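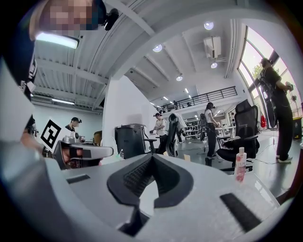
View from the wrist camera of one of our hand-held grippers, with a second gripper and its marker on the left.

Marker pose jumps when the gripper is tilted, wide-angle camera

Posted by Vorenus in Student Projects > Vision and Tracking

We are building a pick-and-place set for our final-year project. Each hand-held gripper has a wide-angle camera looking out over the jaws, and a square black-and-white marker is fixed to the body. Part of the work is to estimate where one gripper is relative to the other when both are in use at the same table, by reading the marker on the second unit.

With the marker near the middle of the image and facing the camera the result is stable. Near the edge, or with the marker tilted as it is in the picture, the estimated orientation flips between two values from one image to the next. The position also drifts by several times the error we get in the middle.

What we have so far:

Camera calibrated with a printed chessboard, 60 images, standard pinhole model with radial terms.
Marker side measured with callipers, not taken from the drawing.
Exposure on automatic.
Recording at 60 images per second.

The room has ceiling spotlights and tall windows down one side, so the brightness changes a lot as the gripper turns. I tried fixing the exposure and lost detection completely when facing the windows. The reprojection error reported by the calibration looks acceptable, so I had assumed the camera side was finished.

Is this a calibration fault or a limit of using a single marker? The report is due in February and I would prefer not to reprint all the housings.

3 replies

Sollilus

Both, but start with the calibration.

The picture is from a lens with very strong distortion. The corners are black and the straight lines in the ceiling are bent. A pinhole model with radial terms will fit the middle of such an image and go badly wrong towards the rim. The overall reprojection error hides this if most of your chessboard views were near the centre, which they usually are when one person holds the board and another person presses the key. Plot the error against distance from the image centre and you will see whether it climbs.

Do the following in this order.

Recalibrate with a fisheye model. Most vision libraries have one, normally with 4 distortion terms. Take 90 images and make sure a good share have the board close to the rim and tilted. Discard blurred ones before solving.

Detect the marker corners in the raw image, then undistort only the corner points. Do not undistort the whole image first. Stretching the outer part smears the edges and the corner refinement suffers.

Check the result with the gripper clamped. Put the marker at a measured distance and move it across the image in steps. If the position error is now flat across the image, the calibration is done.

The flipping is a separate matter. A flat square seen small has two poses that explain the corners nearly equally well. Use a solver that returns both solutions with their errors. When the two errors are close, keep the solution nearer to the previous pose, or mark the reading as unreliable and leave a gap. A gap can be filled afterwards. A wrong pose that looks valid will spoil your data.

If you can alter anything on the hardware, add a second marker on a face at an angle to the first and solve for both together. The ambiguity largely goes away. A small bracket would do it, so the housings can stay as they are.

On exposure: set an upper limit on shutter time and let the gain vary. Full manual was always going to fail opposite windows in daylight.

Fomilel

Had the same thing in our robotics club. We made the marker bigger and it stopped. Also check it has a white border all the way round, ours had been trimmed too close. Matt paper, not gloss.

Cheng

I agree with most of what Sollilus wrote. Two additions.

Check the time stamps. If the two grippers record separately and you compare their tracks, an offset of even one image shows up as a position error whenever a hand moves quickly. It is easy to mistake for bad calibration. Hold both grippers still for a few seconds and compare. If the error vanishes when they are at rest, look at the timing first.

Check the focus setting too. If the lens can be refocused by hand, lock it with a drop of glue before you calibrate. We lost a set of 72 recordings because a lens ring had worked loose at some point and we could not tell when.

I would not make the marker bigger without measuring how it behaves at close range. When the grippers come together over the table a large marker runs out of the image and you get nothing at all.

Vorenus (original poster)

Plotted the error against radius. It is flat to a little past half way out and then climbs steeply, so the model is wrong. Redoing the calibration with the fisheye version now. The second marker will have to wait until the printer is free.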